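How do robots learn from blurry pictures?

When you reach for a glass of water, your eyes and your hand work together. A robot arm has to do the same thing. At the Rathjen workshop in Steten, a robot called Iltis has been learning how, and a study called Okitz tested one way to teach it.

Iltis has a small camera at its wrist. When the arm moves, the camera moves too. This is useful, as the robot gets a close look at whatever it is about to pick up. But a moving camera has a problem. If it swings quickly, the picture smears, just as a photo does when you take it from a car window.

The question was simple. Should the blurry pictures be thrown away before the robot learns from them, or kept?

To find out, people first guided the arm by hand through a lot of small jobs, such as picking up a cup or moving a lid. Each go is called a demonstration. There were 547 of them. A computer program then studied the pictures and learned to match what the camera saw to how the arm moved next.

The team trained 2 versions of the program. One learned from sharp pictures only. The other learned from all of them, sharp and blurry. Then both versions had 2000 tries at the same jobs.

In a blurred picture, small details go first. Letters turn into soft bumps. Edges spread out. Big shapes and colours last longer – a pink thing still looks pink, and a dark surface still stands out against a white wall.

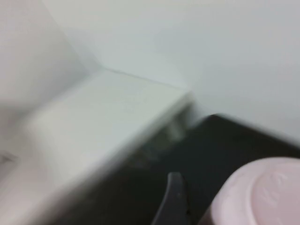

The version that had learned from all the pictures did better. It dropped or missed things 23 fewer times in the test. Most of the difference came when the arm was moving fast. The sharp-only version had never met a smeared picture before, so it often stopped or went the wrong way.

The test had limits. All the jobs were done in one room, under the same lights. Iltis might not do as well in a dark cupboard or out in the sun. The next set of tests, planned for June, will use different lamps and a few objects the robot has not seen.

Written for the young readers' pages, January 2023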